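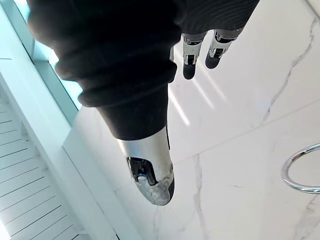
Photo: Valdemar Laxdal

Prilow Home Meals
Second progress report to the Marnix Fund
Period covered: July to October

1. Where we are

The program is now delivering to 186 people in Prilow and the farms along Oyelaran Road. Our target for the end of the grant was 200, so we expect to reach it before the winter break. In the last week of October we sent out 612 meals, most of them cooked and chilled the day before.

We are slightly behind on the second route, which was meant to start in August. The van needed a new refrigeration unit and the part was back-ordered. The route began in late September and has run on every scheduled day apart from one, when the lower bridge was closed by flooding. Those meals were taken out the next morning.

2. Menu

The autumn menu has a four-week cycle. We dropped the fish pie after three poor cycles and put in a lentil and barley stew, which costs less and reheats better. The roast chicken dinner is still the most requested meal. Soft-texture versions are now offered for every main, as promised in the application, and the dietitian at the health centre has signed off on all of them.

We also changed portion sizes. Many people told the drivers they were getting two days out of one dinner. There is now a small size and a regular size, and people can switch between them by phone until noon on the day before delivery.

Breakfast packs have been less popular than we hoped. We will keep them going until the end of the grant year and then decide. The porridge is fine. The fruit cup comes back uneaten more often than anything else we send.

3. Kitchen and washing up

The washing-up load has grown with the switch to reusable plates and dishes for the weekly sit-down lunch. Disposable plates were costing us more than the lunch's dessert budget, and the hall had asked us to cut down on garbage. We bought second-hand crockery from a motel that was closing, and racks to go with it. Drying time is the main hold-up now. On lunch days the last load is put away at 3:30 p.m., and the hall booking ends at four.

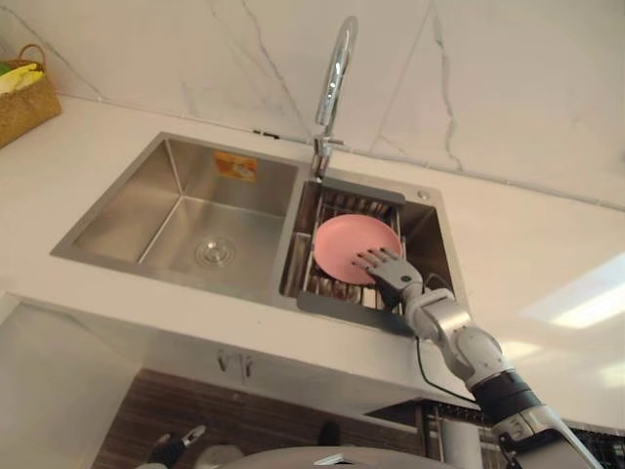 Kenji Kasprzak told us the lunch should start half an hour earlier, at 11:30, and that he would sooner eat early than have the cooks rushing people out of their chairs at the end. Several others at his table agreed. We tried the earlier start in October and attendance held up, so we plan to keep it. The bus from the east side arrives at 11:20, which leaves enough time for coats and walkers.

4. Staff and drivers

We have 13 paid drivers on the casual list, up from nine at the start of the period. All have finished food safety training and first aid. One cook left in August to move closer to family and her hours were shared between the two remaining cooks until a replacement started in September. Overtime for those weeks is shown separately in the budget attachment.

Rosters and delivery sheets are now done in Grisix, replacing the spreadsheet. The change took longer than planned. Gate codes and dog warnings did not carry over and had to be typed in again by hand.

5. Packaging and labels 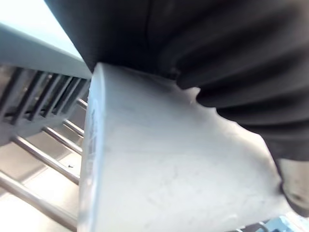 Labelling was the item you asked us to look at after the first report. A third of the calls to the office were from people who could not read the reheating instructions. We now print them in large black type on a yellow sticker, with the day of the week across the top. Markings moulded into the plastic are no help, and the faint raised lettering on the white plastic in the photo shows why: it is the same colour as everything around it, and scuffs and smudges don't make it easier. Calls about reheating have dropped since the new stickers went on. We would like to add a tactile mark for people with very low vision and have asked for a quote.

6. Budget

Spending is under budget on food and over on vehicle repairs. We ask your permission to move the unspent equipment money to the vehicle line. No increase to the total grant is requested.

7. Next period

Snow tires go on both vans in November. The client survey will be handed out with the first December delivery, and the results will be in our final report.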